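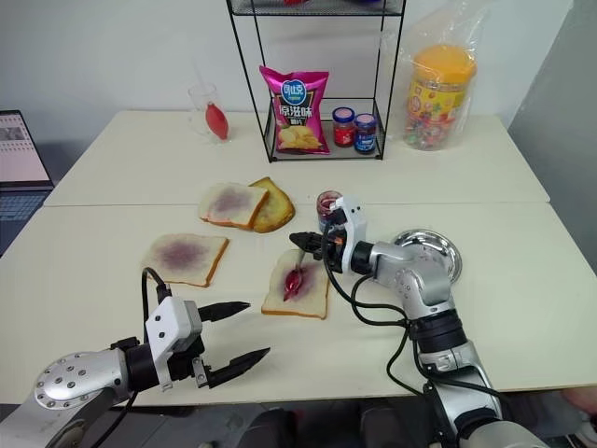
Zaldale > Projects > Drimau > Gallery

Spreading jam: collecting examples for Drimau

2 min read

Drimau learns kitchen tasks from examples recorded on a two-arm station. For the February set we picked bread and jam, and 37 recordings went into it. Each one is a full run at the table, good or bad — the messy ones are kept and labeled.

Right arm on the knife, left gripper open and waiting. Two of the other slices already have jam on them, and one is plain.

Slices are laid out differently for each recording, some apart and some overlapping. The jar stays open and close to the right arm. Jam on the crust gets its own label.

The shelf rack at the back holds the chips and two more jam jars. Arms stay clear of it for this task.

Recent galleries
Julludari: folding towels
Dağdelen: sorting cutlery
Drimau: stacking cups, part 4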